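Search this site
Type and press enter
Search

Newspaper on the table: a kitchen gallery

My household has put newspaper on the kitchen table for as long as I can remember, and when we moved to the flat in Bunurbridge the habit came with us. The table is a round wooden one with a glossy finish. It looks well when it is clear and it marks very easily, so for most of the day there is paper on it. Some of it is ordinary newspaper, some of it is flyers, and a good deal of it is English practice sheets for schoolchildren, which come in the same large format and are printed partly in Chinese. When the exercises are finished with, the sheets go on the pile by the door and get used from the top.

I started this page in September after a few people on the Kurek housewares list asked what I meant by "papering the table". There are four pictures. I have kept the notes short, apart from where other people have had something to add.

1. Lids and cups

A metal lid can go straight down on top of a plate, and a white cup can stand next to it without leaving a ring on the wood. We overlap the sheets by a hand's width so that a spill can't find the join. Letting them hang over the edge a little is fine, as long as no one with loose sleeves is sitting on that side. 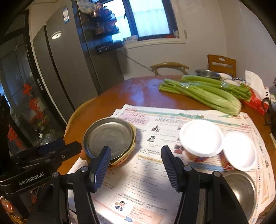 Conceição Sequeira wrote in to say that she did the same for years but gave up newspaper for an oilcloth, as the ink came off on the undersides of her white bowls and had to be scrubbed. She still keeps a few sheets back for peeling vegetables, and says she would never peel onto anything else.

She is right about the ink. Cheap newsprint is the worst for it. The school sheets are on better paper and hardly mark at all, so I put those on top and the real newspaper underneath. I have looked at oilcloth more than once. The one I liked was from Jasitmont and would have needed cutting to fit a round table, and I didn't trust myself with the scissors.

2. Upside down

Dishes that have been rinsed go rim down on the paper if the rack is full. Tubs of pickles and anything else with red sauce in it stay over the sheets until the lid is back on, as chilli oil is the one thing I have never got out of the varnish. There is a pale patch near the window side where I tried too hard. 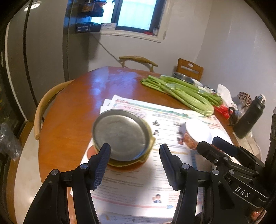 How often do you change the paper?
Once a day in our house, after the evening meal, and straight away if anything greasy has gone on it. Dry crumbs can be tipped into the bin and the sheet put back. We keep about 70 sheets in the pile and it never seems to get any smaller.

Martim Nogueira asked me whether the used paper can go in with the recycling. Ours can't if it has food on it. Clean sheets are fine, and I fold those flat and put them back in the pile for lining drawers.

3. Plates with shapes

None of our dishes match. They have been bought one or two at a time, mostly plastic and steel, and the only rule is that they must survive being dropped. I like the shaped ones. They stack badly - the ears on a plate catch on whatever is put above it - but children will eat out of them without an argument, and so will I. Steel bowls scratch on the inside after a while and it makes no difference to the soup.
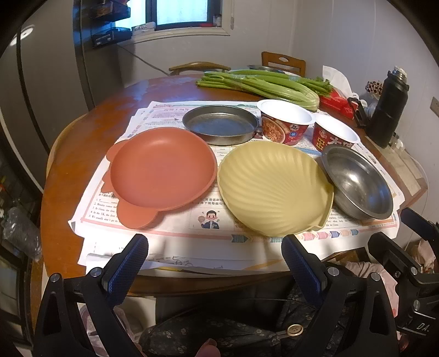

Bear plate, shell dish, steel bowl, and noodle cups at the back.

The shallow metal pan has a worn bottom and I am often told to replace it. It gets used for reheating, for carrying chopped things from the board to the stove, and now and then as a lid. I did buy a new one from Prendance, which was deeper and heavier, and it lives in the cupboard.

4. Before cooking

Late afternoon is when the table fills up. Vegetables are put down whole on the wood at the far side and the crockery is stacked to one side to make room for the worksheet, which is where the chopping board will go. Celery is a nuisance on a small table as it is too long for any bowl. I lay it across the back and cut from the leaf end, then wash the stalks once they are short enough to fit in the steel bowl. The leaves are kept for stock.
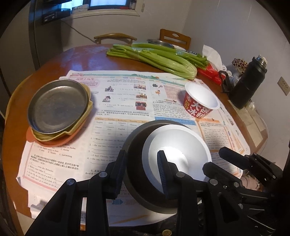

Heavy pots go on a double thickness, and never straight from the hob. A hot base will go through newspaper faster than you would think, and it will print the news on the table while it does so. I use a folded tea towel under the paper for those, or a cork mat if I can find it. Tissues stay within reach on the right.

Deolinda Barreto has promised me her method for a square table, which has to do with folding the corners under. When it arrives I will add it below the fourth picture.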